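Help us plan our next equipment buy (paid, part-time)

I'm Nathalie Visser, and I look after the equipment budget at Rondent in Fevham. We take apart old desktop computers with robot arms, and next year's shopping list is due in January. I'd love some outside eyes on it before I spend a cent!
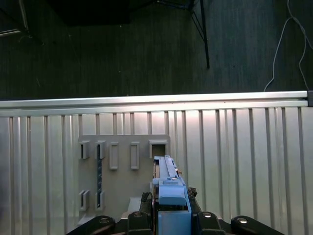
Gripper at the holder board

We need 2 people who have bought or budgeted for automation gear before. You'd sit with me and Kartini Entili, our cell lead, and go through grippers, wrist cameras, fixtures and spares (the spares list is a mess, sorry in advance).

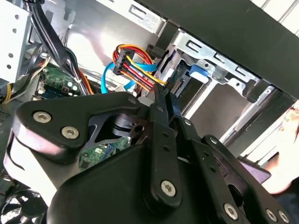

What you'd be doing

Watching the arm work inside open PC cases, mostly, and asking rude questions about cost. Do we need a second gripper style for cables and connectors? Would you put the money into better trays first? I keep going back and forth on that one,

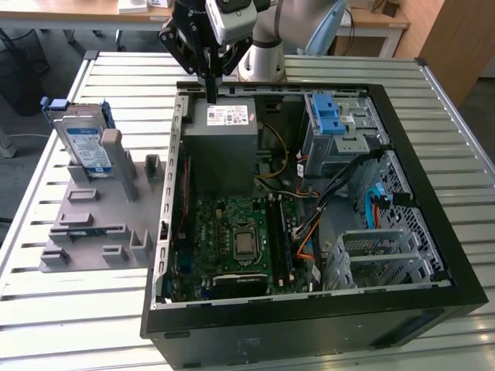
and Kartini wants a whole second bench, so you'd be breaking a tie too. There are 34 lines on the draft list and I'd be happy to lose a few.

It's 18 hours in total, spread out however suits you, and we pay $1,000 flat. You'll need to get to our Fevham shop; the bus from Trirnovcombe stops right outside.

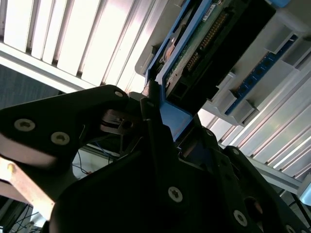 Blue-framed module at the slots

No degree needed, and you don't have to code. Send me a few lines on something you bought that you'd buy again (and something you wouldn't!). Mornings before 10 are best if you'd like to call.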